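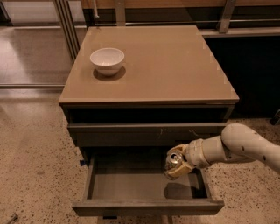

The Nightstand Drawer, Finally

I put this one off for most of the spring. If you read the last couple of newsletters, you know I got through the hall closet and the spice shelf (924 words on paprika, sorry again), and every time I came to the bedroom I found something more urgent to do in the kitchen. Then it was Friday, May 30, 2025, it was raining, and I was out of excuses.

So I pulled the bottom drawer all the way open and took everything out. Not sorting, not reading old birthday cards, just out and onto the bed. I had chargers for phones I gave away years ago, three half-used tubes of hand cream, a sewing kit from a hotel, and the instructions for a blender I never liked. There was also a library book I had told Elango Kulkarni I returned for him. Elango, it's in my bag, I'll bring it Tuesday!

I really do recommend getting a drawer down to the bare bottom before you decide anything. When I leave even a little pile in one corner, the pile stays there forever and makes friends. A completely empty drawer makes me picky about what goes back. I wiped it out with a barely damp cloth and left it open for a while to air, which felt very luxurious for a piece of furniture that holds lip balm.

The top got the same treatment. It used to carry a lamp, two water glasses, a stack of magazines and whatever was in my pockets. Now it's one little white bowl, over on the left, and that's it. Earrings and my watch go in at night. If the bowl is full, something has to leave, and so far I've stuck to that (ask me again in a month).

The drawer front has a few scuffs in the middle, and they show up on that dark finish. Slamet Pasaribu swears by a wax crayon in a matching brown, rubbed in and buffed with an old sock. I may try it on the lower drawer first, where a mistake would bother me less - or I may just leave the scratches alone. They're small, and I only notice them when I'm on the floor looking for a slipper.

As for what goes back in: reading glasses, one charger, one tube of hand cream, a notebook and a pen that works. The whole job took me 30 minutes, plus a long break to try on old sunglasses.

Next time I'm doing the linen shelf. If you have a way of folding fitted sheets that doesn't end in a ball, please write to me before then.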